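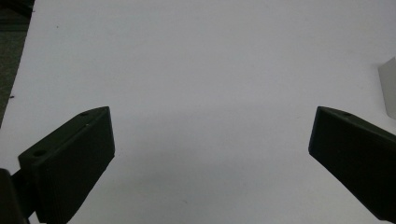
Rebecca Piras asked last time why we spend a whole session on fingers, when the arm is the item that takes up most of the quote. Her point was that if the arm is wrong, the project is lost, and if the fingers are wrong, you make another pair.

Both halves of that are correct, and the second half is where the money goes. You make another pair, then another, and each pair takes someone's time. Very few first budgets have a line for it.

Unit 3: Planning the purchase of a small gripping cell
Notes for the session of December 1, 2021

1. What goes on the equipment list

Divide the list into things bought once and things that will be replaced. The arm, the controller, the stand and the gripper body are bought once. Fingers, pads, screws, cables and work surfaces are replaced. Printed fingers belong in the second group, even when the supplier puts them in the same box as the body.

Students often leave out the work surface. A plain white top is cheap and gives good contrast with dark fingers, but it shows dust, and specks can upset a camera set up to find small parts. Allow for cleaning time or a spare top.

2. The Paleo case

Paleo is the cell we use throughout this unit. Two suppliers were asked for a gripper with parallel fingers and a set of spares. Harker quoted 1,681 euros for the body, one pair of fingers and the mounting bracket. Viltex quoted less for the body but charged separately for the bracket and did not give a price for spares. The two quotes could not be compared until Viltex was asked to price the same list.

Send every supplier the same list, with quantities. If an item is included at no charge, ask for it to be written down as such.

3. Spares

The Paleo plan allowed for 3 pairs of fingers in the first year. The workshop used 15. Most were not broken. They were changed when the part to be picked changed, or when the hole spacing was altered to suit a different bracket. Liliana Rizzi kept the log and it is worth reading before you do the exercise, as it separates wear from redesign. Only wear can be estimated from hours of use. Redesign depends on how settled the task is.

Decide early whether fingers will be printed in house. If so, the budget needs material, printer hours and a person. If not, ask for the delivery time. Lo Presti took 27 days for the second order, and the cell stood idle for part of that.

4. Opening width

Check the opening against the largest part you expect to handle, plus clearance on each side. A wide opening normally means a larger body and more weight at the end of the arm, and that weight comes off the load the arm can carry. Settle this before the arm is ordered.

5. Timing

Order the gripper body first if the mounting pattern is not confirmed. Brackets can be drawn once the body has arrived and been measured. Fingers come last.

For next time: take the Paleo list and mark each line as bought once or replaced. Put a yearly quantity against every replaced item and say where the figure comes from. Bring the Harker quote with you. Copies of the log are in the course folder.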